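Teaching the dish job, month two

We have been on dishes since June. Before that it was folding, which I wrote up already and won't repeat.

The way we teach is simple to explain and slow to do. I sit at the bench with a pair of handles, one for each arm, and whatever my hands do the arms do a moment later. The computer keeps the joint positions and the video. One run through the task is one episode. At the end of last month we had 1,753 episodes on disk, and Leszek threw out 344 of them after going through the video. Most of those were mine from the first two weeks.

My main problem was speed. With my own hands I wipe a plate without looking at it. Through the handles I can't feel how hard I'm pressing, so I pushed too hard and the plate slid away. Aliki told me to slow down and watch the edge of the plate, and to stop correcting myself so much. If I wobble, the model learns the wobble.

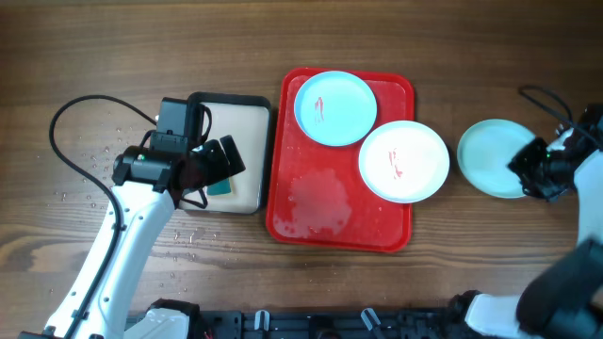 We also had to agree on an order. I was starting with whichever plate was closest, and Aliki always started on the left. Either is fine for a person, but when we trained on both together the arms would reach for one plate, stop, and go for another. Now there's a written order taped up next to the handles and we both follow it. The sponge goes back to the same spot every time too.

Water is a nuisance. It gets on the wood and changes how the table looks to the cameras. We used to dry everything between episodes. Stavros thought we should leave it alone for part of the set so the model sees both, and we've done that since.

A good session is up to 2 hours. After that my wrists hurt and the episodes get sloppy, so I hand over to Aliki and do labeling instead.

The target is 3,520 episodes before we train the next version. Glykeria wants bowls in there as well. I've tried a few, and I keep losing my grip on the rim when I turn them over. I'm going to try wider finger pads before I record any more of those.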